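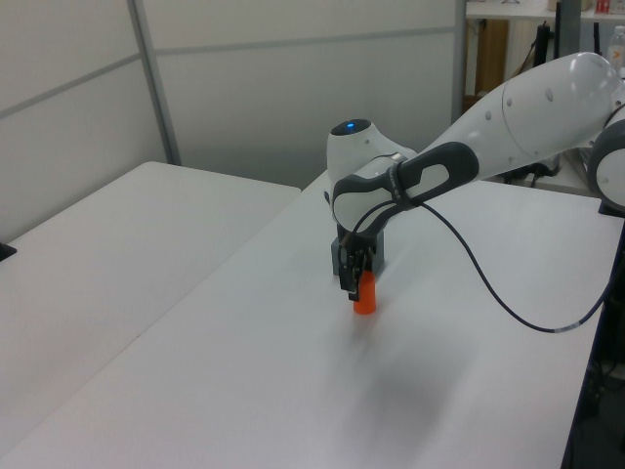 Recording peg insertion by hand guiding and by remote control

This page covers the peg task only: an orange cylinder, a grey block with a round hole, one arm, one parallel gripper. If you have not yet been shown the stop button and the speed limits, ask Wing-yan Huang before going any further.

You will record the task in two ways. In hand guiding, you hold the wrist and move the arm yourself while the controller logs the joint angles. In remote control, you stand back and drive the arm from the hand controller. The two sets are stored separately and must not be mixed.

Before you start

Clear the work table of everything except the block and the cylinder. Check that the gripper cable has enough slack to follow the wrist through a full turn. A tight cable pulls on the wrist and shows up in the force log as a slow drift that cannot be removed afterwards.

Start the Antal logger and set the rate to 100 Hz. Open and close the gripper once with nothing in it, then zero the force reading with the fingers pointing straight down.

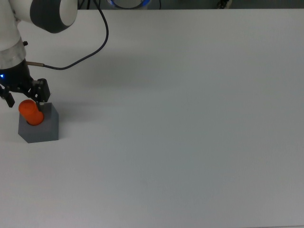

Clarnunside Robot Teaching Group

Hand guiding

1. Put the arm in free-drive. It should hold its own weight. If it sinks or creeps upwards, the tool mass is wrong - stop and correct it.

2. Stand the cylinder upright beside the block. Vary its position between recordings, but leave enough room for both fingers to come down without touching the block.

3. Press record, wait 2 seconds, then move the wrist over the cylinder. Keep your own hands above the gripper at all times.

4. Lower until the fingers are level with the upper part of the cylinder. Close. Gripping too low leaves nothing to put into the hole.

5. Lift clear of the block, move across, and pause over the hole. The pause is used later to split the recording into its two halves, so do not skip it even when you are lined up well.

6. Lower slowly. If the cylinder catches on the rim, do not press harder. Back off slightly, straighten the wrist and try again. Leave these corrections in the recording; they are worth having.

7. Open the fingers, raise the arm and stop the recording.

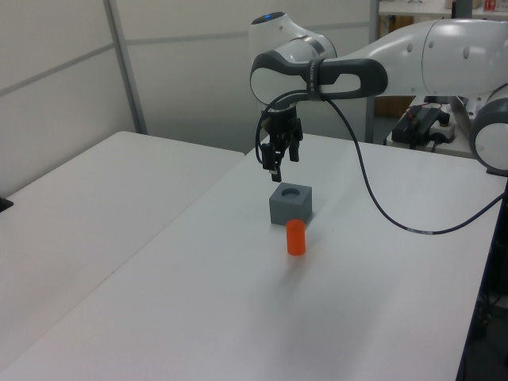 Photo: Anas Farouk, Clarnunside

Remote control

The order of work is the same, with three differences.

Set the motion scale to 20 per cent for the insertion. Full scale is fine for the approach, but change down before the cylinder is over the hole. Changing scale during contact makes the arm jump.

Judge height from the side and alignment from the front. Most failed insertions made by new operators are lined up from one side only, and the cylinder lands on the top face of the block.

Release the clutch button before you move your feet. The arm follows the controller for as long as the button is held, including when you are only shifting your weight. 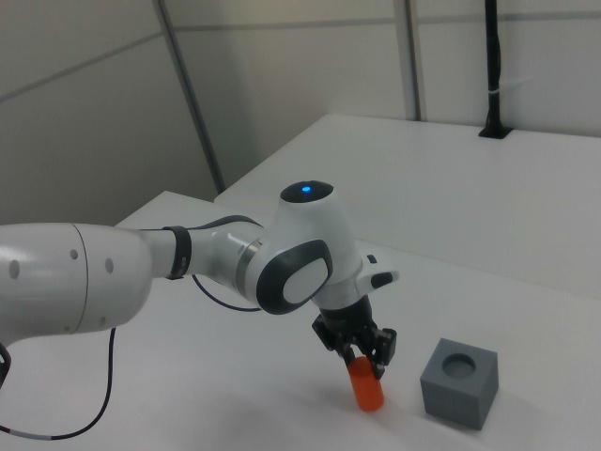

A small tilt in the grip is acceptable as long as you correct it before lowering. Turn the wrist a little at a time and let the arm settle between movements. If the tilt is too large to correct, set the cylinder down, open the fingers and grip again within the same recording.

Saving and labelling

Mark each recording as complete, corrected or failed. Corrected means that the cylinder went in after at least one retry. Failed recordings are kept, with a short note on what went wrong - "slipped in grip" is enough.

Files go in the Prerkau folder under your own initials. The set stands at 2,153 recordings, and Ilari Hirvonen checks new ones before they are added. Anything without a label is sent back to the operator.

When you finish, take the arm out of free-drive, park it and close the logger before switching off the controller. Closing them in the wrong order loses the last file.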